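Prerbridge Residents' Newsletter
1 February 2022

Should You Pay Someone Else to Put It Together?

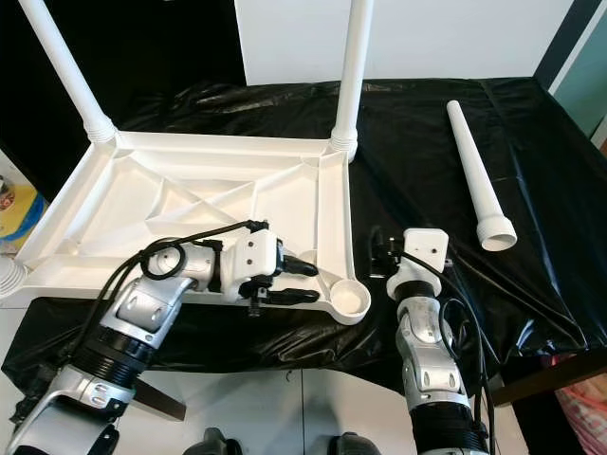
Two legs on, upside down on the work table.

By now most of you have had the Jeledent flyer through the door. For a flat fee, it says, a "home setup specialist" will come out and assemble any piece of furniture you have bought in a box, take the cardboard away and leave you with a "stress-free home." Members get 10 percent off. Membership costs money too, but you have to turn the flyer over to find that out, and the type gets a lot smaller on that side.

I have nothing against paying for help. If your back is bad, or the thing in the box is a wardrobe the size of a garden shed, pay for it and don't feel guilty. What bothers me is the idea, pushed hard in the past year or so, that ordinary flat-pack furniture is beyond ordinary people. Look at what the flyer lists under "popular jobs." Nightstands. Shoe racks. A plastic table with screw-on legs. You could put up that table in the time it takes to read the membership terms.

The stores have figured out there is money in this. When I ordered a bookcase from Ollholm in September, the website asked me three separate times whether I wanted assembly. The third time the box was already ticked. I unticked it, went on to the payment page and found a "protection plan" had turned up in its place. That came off too. The bookcase itself was fine. It took me one evening, and one shelf is in backward, with the raw edge facing the room. I could fix it. I haven't.

What do you get for the fee? I asked around the building and the answers were mixed. One neighbor was happy with her bed frame and said the man was polite and quick. Another waited in for a whole afternoon because the arrival window was "12 to evening," and I would like to know when evening ends. A couple on the second floor had a dresser put together and then found the drawers stuck. Jeledent told them the fault was in the furniture. The store told them the fault was in the assembly. As far as I know those drawers still stick.

That last one is worth thinking about before you sign anything. Build it yourself and there is one seller to argue with. Bring in a third party and you may have two companies pointing at each other. The Jeledent terms say claims must be made "promptly," and nowhere could I find what promptly means. I wrote to ask and got back an automatic reply with a case number, 1657, and after that nothing.

El Sherbiny, the hardware store on the corner, will lend you a screwdriver set and a rubber mallet if you leave a deposit. They will also look at your instruction sheet and tell you what you have done wrong, free of charge and not always gently. I trust that more than I trust a flyer with a smiling family on it.

If you do decide to book, get the full price in writing, including the travel charge. Ask who pays if a part gets cracked. Check the box for missing pieces before the visit, as the terms allow them to bill you for a second trip. And read the renewal line. The membership rolls over every year unless you cancel, and canceling has to be done by phone.

The flyer also claims 500 "happy homes" in our area. I would be interested to hear from one that isn't quoted on the flyer. Drop a note in the newsletter box in the lobby, good or bad, and I'll print a selection next time. Please include what you paid and what was being built.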